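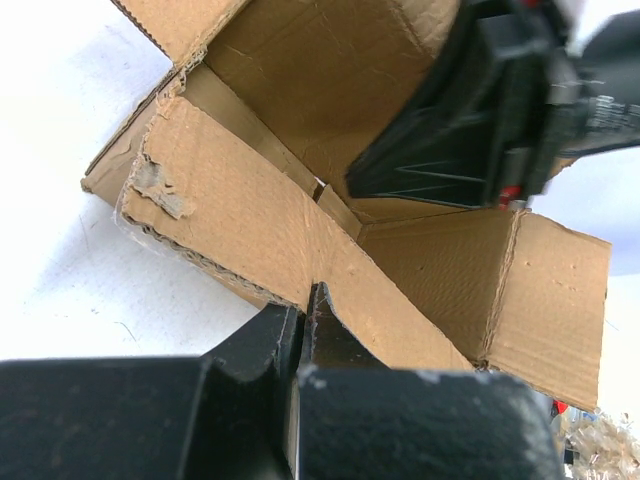 2021年9月27日　阴，傍晚下雨

早上五点四十醒，比闹钟早。窗帘前两天拆下来洗了，还没挂回去，天一亮就睡不住。躺了一会儿，想起今天要交稿，就起来烧水。米只剩一小把，熬了粥，配昨天剩的咸鸭蛋。鸭蛋太咸，吃了半个，另外半个用碗扣着，中午再吃。

搬家定在后天。东西收了差不多一半，厨房没动，书收了大部分，衣服一件没收。我的习惯是先收不用的，到最后剩下的全是天天要用的，反而最乱。上次从学校旁边那间搬到Padilla街也是这样，最后一晚把锅铲和袜子塞在同一个袋子里，到了新地方找了两天锅铲。这回在冰箱上贴了一张纸，写着锅铲、剪刀、充电线、身份证件，提醒自己这几样随身带。

上午翻译。稿子是一份家用净水器的说明书，英文译中文，原文写得啰嗦，同一个零件在前面叫cartridge，后面叫filter unit，到了保修那一页又叫element。我发邮件问了客户，客户转给Leonora Bautista，她回得很快，说三个词指同一样东西，统一成“滤芯”就行。其实昨天就该问，昨天我还自己画了一张图去猜，浪费了一个钟头。以后凡是同一份稿子里名称对不上的，先列出来一次问清楚，不要自己猜。

这份稿子原文2397个词，不算长，可是表格多。表格里的字数少，格式最费时间，译完还要一格一格对。故障对照表那一页原文漏了一行，“出水变慢”后面没有写处理办法，我在旁边加了批注，没有替他们补。刚做这一行的时候我会顺手补上，觉得是帮忙，后来有一次补错了，客户照着印了出来，从那以后就不补了。

十点多停下来，到楼下交电费。排队的人不多，前面一位老先生带了四张单子，说是替邻居们交的，一张一张核对，柜台里的人也不催他。我交完顺便问了销户怎么办，回答是要先把最后一期结清，再带租约复印件来。租约我收进箱子里了，想不起是哪一箱。回来翻了三箱才翻到，夹在一本旧菜谱里。菜谱是母亲给的，封面掉了，她用挂历纸重新包过，书脊上的字是她写的，“家常菜 下”。上册不知道在哪里，可能从来没有到过我这儿。

翻到就坐在地上看了一会儿。里面有一道豆瓣蒸茄子，她在旁边用铅笔写“少油，蒸十五分”，又划掉改成“二十分”。母亲做菜不大看书，我记忆里她从来没有把菜谱摊在灶台上过，没想到她写过这么多字。糖醋排骨那页的角折着，糖的分量旁边打了个问号。鱼香肉丝那页什么也没有，可是这道菜她常做，可能是做熟了不用写。我想拍给她看，又想她看见我还没收拾完就要说我，先不拍。

中午吃粥，半个鸭蛋，炒了一把空心菜。吃完给Jonalyn Sarmiento打电话，她是新房东，人在外地，钥匙放在她表弟Danilo Magbanua那里。她说押金2000收到了，收据等她回来补，叫我放心。我说先给我写一条短信也可以，她说好，过了几分钟真的发来了，写得很正式，连房号和门牌都有。她又问我会不会养猫，我说不养，她说可惜，前一个房客养过，墙角那块板被猫抓坏了，她本来想如果我也养就不用修了。

新房子我看过两次。第一次是下午去的，光线很好，第二次特意晚上去，想听听吵不吵。隔壁有人练小号，练的是音阶，一直上不去最高的那个音，八点半停了。Danilo说那家的孩子在学校乐队里，平时就练到八点半，不会再晚。我觉得可以接受。比起现在楼上拖椅子的声音，小号好得多，起码知道几点结束。

房子的毛病也有。厨房水压小，洗碗要等；阳台朝西，下午很晒；卧室的柜门关不严，要用力推一下，过一会儿自己又开一条缝。好处是有一面墙可以放书架，到菜市场走路七分钟，楼下有修鞋的。我那双棕色皮鞋后跟磨歪了一年多，一直没修，搬过去就没有借口了。

两点接着做稿子，三点四十分交了。交完检查邮箱，发现附件名字写错，把日期写成上个月的，又重发一遍，写了句抱歉。Leonora回了一个“收到”。

然后出去走了一趟，到Balter喝咖啡。搬走以后离那里要坐两趟车，不会常去了。店里换了杯子，以前是厚的白瓷杯，现在的薄一点，凉得快。老板不在，看店的是Wilfredo Ignacio，他问我要不要照旧，我说照旧，他又问照旧是什么，原来他只是学老板说话。我说黑咖啡，不加糖，一块玉米糕。玉米糕卖完了，换了香蕉糕，比玉米糕甜。

坐在靠窗的位子上把这个月的账记了。我用Cendow记账，用了两年，分类是自己设的，当初设得太细，有一项叫“文具（非工作）”，两年里只用过一次，买了一卷包书用的胶纸。今天把它并到“杂项”里去了。搬家的钱单独开了一项，到今天为止是1589，里面有车费的定金、胶带、两只带轮子的塑料箱，还有请人拆空调的钱。拆空调比我想的贵。师傅上个星期来看过，说管子老了，拆下来再装不一定行，到时候可能要换一段。我问换一段多少钱，他说要看长度，看长度又要等拆下来，所以这一项还定不了。

搬家公司叫Grasuvo，是Javiera Espinoza介绍的。她今年一月搬过一次，用的就是他们，说人来得准时，就是话多，一边搬一边问她那张桌子卖不卖。她最后真的卖给他们了。我跟公司打电话的时候，对方问我有没有钢琴、鱼缸、保险柜，我说都没有，对方说那就简单。又问有多少书，我说不少，对方停了一下，说书箱请不要装满。我答应了，可是已经装满的几箱不想再拆，想着到时候自己多搭一把手。

快五点下起雨来，没有带伞，在店里多坐了二十分钟。旁边两个学生在背化学，一个问一个答，答错了就拿笔敲一下桌子。我高中的时候化学不好，听他们背到氧化还原还是紧张。雨小一点我就走了，回来头发湿了，鞋也湿了，换下来用报纸塞着。报纸还是搬家留着包碗用的，用掉几张也够。

包碗这件事我有一点经验。以前是一只一只平放，摞起来，路上一颠就碎。后来有一回在餐馆打短工，看见人家搬盘子全是竖着放的，像唱片一样插着，底下垫厚一点。照着做，上次搬家一只没碎，只碎了一个杯子，是下车以后我自己在楼梯上碰的。杯子里面要塞纸，把手也要单独缠一圈。锅盖最麻烦，圆的，放哪里都占地方，我一般把它倒过来扣在锅上，中间塞擦碗布。

还有一件事，是箱子上写字。从前我只写“书”“厨房”“杂”，到了新家一看，有一半写的是“杂”。这次改成写最上面一层是什么，再写房间。比如“词典，卧室”，或者“灰毛衣，卧室”。写的时候只写侧面，不写盖子，摞起来以后盖子是看不见的。笔要用粗的，细的圆珠笔在纸板上写不清楚，用力了还会戳破。我那支粗笔快没水了，倒着放了一夜又能写几个字。
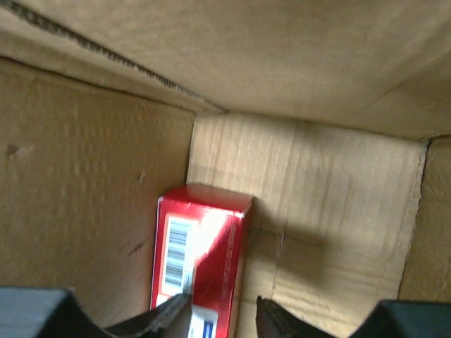 纸箱内侧一角，立着一只红色盒子。

晚饭随便吃，煮了面，放了两片午餐肉和剩下的空心菜梗。一边吃一边听广播，讲的是沿海的一个镇子怎么修老码头，请了几位老木匠来说从前的接缝办法。有一位说，木头泡在海水里反而不容易烂，烂的都是一半在水里一半在外面的那一截。我以前没有听过这个说法，记下来，有空再查。主持人问他带不带徒弟，他说带过一个，后来徒弟去开货车了，过年还来看他，给他带橘子。

饭后继续收拾。先清抽屉。书桌最下面那个抽屉大概有一年没有打开过，里面有用完的电池、好几把不知道开什么的钥匙、一张过期的借书证、两副断了腿的眼镜。钥匙我一把一把试过家里的锁，都不对，装进信封写了“不明”，还是舍不得扔。旧信也在里面，有几封是表姐从前写来的，那时候我们还写信。她的字往右边斜，越到信纸底下斜得越厉害，最后一行常常挤不下，就竖着写在边上。有一封里说她学会了骑摩托，叫我不要告诉姨妈。姨妈早就知道了，这封信也过去那么多年。看了两封就停下来，再看今晚什么也收不完。

信放进一个铁盒，铁盒跟着我走，不上车。

衣服还是一件没收。站在衣柜前面想了一会儿，决定把夏天常穿的留在外面，别的明天上午一次收完。有一件蓝格子衬衫，领子磨毛了，今年没有穿过，去年也没有，放到送人的那一堆里，走到门口又拿回来。后来还是放回去了。送人的那一堆明天要拿到巷口的旧衣站，他们上午开门，中午就关，不能睡过头。

词典我也减了几本。大的那部英汉留着，小的那部跟了我很多年，现在查词都在电脑上，翻得很少。翻开来看，扉页上有我当学生时写的学号，2434，后面还画了一只鸟，画得不好，像一个水壶。那时候全班都用同一种词典，不写学号就会拿混。同桌的那本后来真的被人拿错，里面夹着他的饭票，他急得一个下午没有听课。放学的时候词典回来了，饭票也在。小词典我没有舍得减，减掉的是一本经贸词汇和一本过时的电脑术语，后面这本里还有整整一章讲软盘。

九点多母亲打电话来，问收拾得怎么样。我说差不多了。她问锅收了没有，我说没有。她说那怎么叫差不多。我问起那本菜谱，问她上册在不在她那里，她想了半天，说上册借给楼下王阿姨，王阿姨后来搬到女儿那里去了，也就没有要回来。我问她糖醋排骨那个问号是什么意思，她说不记得写过问号。过了一会儿又说，可能是嫌书上写的糖太多，她不信，后来照着做了一次，果然太甜，你爸倒是全吃了。我把这句用铅笔补在问号旁边，写得很小。

她又说搬家那天要看着工人把床先装好，别的都可以等，床不装好晚上没有地方睡。这话她每次都说。上次我没有听，先装了书架，装到十一点，最后把床垫铺在地上睡的。这次听她的。

阳台上的植物也问了她。薄荷好办，剪短了端着走。那盆三角梅太大，搬运公司不保证，她说剪掉三分之一，浇透水，前一天不要再浇，用绳子把枝条拢起来。我说剪了怕不开花，她说剪了才开。明天下午剪。楼下的阿姨早就说想要几枝去扦插，剪下来正好给她。她给过我很多次葱，我一直没有什么可以回她的。

十点半下去倒垃圾，碰到对门的人，他也刚下班回来，手里提着一袋梨。我们做了三年邻居，说过的话加起来没有多少，无非是停水了没有，快递是不是你的。我告诉他后天搬，他说哦，那以后对面不知道来什么人。又从袋子里拿了两个梨给我。梨洗了一个，站在水池边吃掉了，另一个留到明天早上。

明天要做的：
旧衣站，上午。
收衣服，收厨房，只留一只锅、一副碗筷。
给Danilo打电话，确认后天几点拿钥匙。
电费销户的表填好，租约复印两份。
剪三角梅，枝条送到楼下。
冰箱断电，里面的水要接盆。
买一支粗笔。
窗帘不挂了，直接收。

鞋里的报纸刚才换了一遍，还是潮的。明天穿那双棕色的。十一点二十，睡觉。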